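Search the guides... Go

Home | Maps | Quests | Guild Log | About Us | Join

About Us

Hi, and welcome to the Lambrakis Guide Desk! If you got here by searching for a door that won't open or a boss that won't die, you're exactly who we write for. I started this site because I was stuck in the swamp outside Kamov for most of a January, and the only walkthrough I could find told me to "go north at the obvious tree." 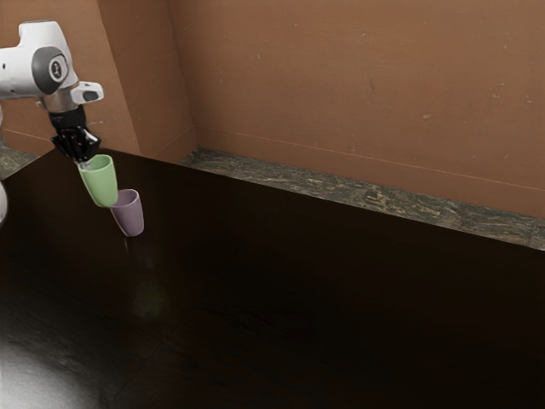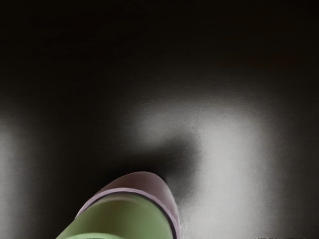

So I drew my own map, put it up on a free page, and people started sending me corrections (a lot of corrections). One of them offered to take over the dungeon pages, which was lucky, as I get lost in dungeons. There are 6 of us now, spread over three time zones, and we still argue about that tree.

What we cover is online role-playing games, mainly the older ones with big open maps and not much hand-holding. Our biggest section by a mile is Tramar. We have more than 700 pages on it — quests, crafting stations, fishing spots, all the public dungeons and most of the hidden caves. Jevoton is the newer section and it's patchy. The coast is done, the highlands are half done, and the 23 world bosses each have a page, though a few of those pages are just a location and a loot list for now. If you've got a good strategy for the sand wyrm, please send it, because mine is mostly running away.

We play everything before we write it up. If a quest has two endings, one of us goes back with a second character and does the other one. When a patch moves something, we try to get the page fixed the same week, and if we can't, we stick a note at the top so you don't waste a trip.

Oh, and we run a guild! It meets in Tramar on the eastern server, at the inn by the Kamov gate. You don't need a certain level or fancy gear, and you don't need a headset either. We do the group dungeons slowly, we let people read the quest text, and we wait for anyone who stops to pick flowers (usually me). The one rule is that players have to be 13 or older to join the guild chat.

The site is free and we don't sell gold, accounts or leveling services, so please stop asking — you know who you are. Hosting gets paid out of my own pocket plus whatever comes in through the tip jar.

Spotted a mistake? Use the contact link and tell us the page, the server and what you saw. Screenshots help a lot, especially with the mini-map showing.

Contact | Copyright Lambrakis Guide Desk, page updated 2020-09-14 | Back to top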